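What the bin cell changed on the returns floor

I have worked in returns at Gendeck for most of my time here, and since July I have split my shifts between the sort benches and the test cell at the back of the building. This post covers the cell and what it has done to the job. I was asked for something like it by people at our other site, who are due to get one.

Returns at our site are mixed. A tote comes off the truck with whatever the stores put in it: toys, kitchen goods, office supplies, parts that fell out of other parts. The job has always been to pull one item at a time, look at it, decide what it is, and put it on the right line. Each item needs a grade and a location code. The software that holds the codes is Cistora, and it has been in place longer than the arm has.

A good sorter on the old benches cleared 213 items an hour on a clean tote and a good deal less on a bad one. A bad tote is one with flat things lying on the bottom, soft things, shiny things, or anything round. Those four cover most of what slows people down, and they are the same four that slow the arm down. Management had assumed the overlap would be smaller.

The arm is a KUKA with a jointed metal gripper. The project is called Triton on the paperwork. Picking is done out of a metal bin on a wooden table, and the bin is loaded by hand from a list.

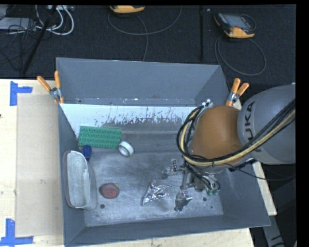 A mixed load in the gray bin, with the gripper down next to the foil.

Foil gets its own line on the log sheet. It crumples differently every time, the creases throw light back at the vision system, and it gives way when a finger closes on it. A roll of tape is easier if it is tipped up and harder if it is flat on the metal. Studded building plates are fine at the edge and poor in the middle. None of this is news to a person who sorts by hand, and for the first weeks the most useful thing the bench staff did was write it down.

That writing down became a role. It is called cell attendant, and there are 2 of us on each shift. The work breaks down as follows. Load the bin from the list. Start the run from the pendant. Log each pick as clean, dropped, or refused. Clear refused items to the manual bench. Check the clamps before every load, and stop the run if the bin has shifted. At the end of the shift, export the log to Cistora and check that the counts match, which they often do not, as a dropped item that gets picked up again is written as two events. I have filed a ticket on this. It is still open.

The first target was 1,000 logged picks with no change to the gripper settings. We reached that and were given 3,000 as the next one. The second target allows setting changes between runs but not during them. Attendants may propose changes, and a fair number of ours have been used. Lowering the approach speed over flat items was one. Turning the approach so that the fingers come down across the short side of long containers was another.

On the practical side, the following has changed for the people on the floor.

Lifting is down for attendants. The bin is loaded in small amounts and the totes stay on a cart at waist height. My wrists are better than they were in spring.

Standing still is up. A run needs someone within reach of the stop, and there is little to do between picks except watch and write. Several people tried the role and asked to go back to the benches for this reason. They were allowed to, with no mark against them, and I would want that kept in writing at any site that gets a cell.

Pay went up one step for attendants. It did not go up for the manual bench, which now receives a higher share of difficult items, as everything the arm refuses ends up there. The hourly rate expected on that bench was left where it was until people complained, and it has now been lowered. It should have been lowered on the first day. Anyone planning a rollout should treat the refused pile as a separate job with its own rate.

No one has lost a position so far. Two openings on the evening shift were not filled, and I do not know if they will be.

The next change is a second cell, named Lobo, with a suction tool in place of fingers. It is meant to take the flat items. Training for it is scheduled for the attendants first, and the sign-up sheet is next to the time clock by the break room.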